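Nikow Parallel Gripper Practice Kit — Fultov Workshop Edition

Sold by Skotilville Automation Supply. Ships in 12 days. Two-year warranty on the drive.

If you've ever watched a new operator lean in to straighten a part while the jaws were still live, you'll know why we put as much care into the rule cards in this kit as we did into the gripper itself! The cards were written by Hinata Oda, our training lead, and they cover the habits we'd like every cell to have before the first real part goes anywhere near it.

Start with the jaws open and the speed turned right down. Hands stay outside the marked zone until the drive is off and locked — and yes, that goes for the person who wrote the program too. Grip force is set on the dial, up to 300 newtons, and the card for each part tells you where to begin (lower than you'd think, usually).

The kit also comes with a license for the Thomas simulator, so you can rehearse an approach on screen as many times as you like before you try it at the bench. We ask our own trainees to keep a short log of each run, with the part, the force setting and anything that felt off.

Please check the finger bolts every 1000 cycles and write the date on the card inside the lid. Replacement cards are free, just drop us a line. The next printing comes out in October. 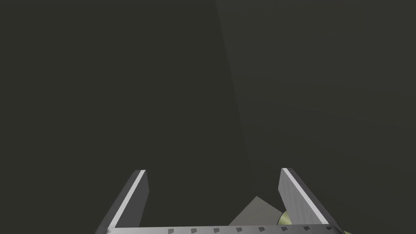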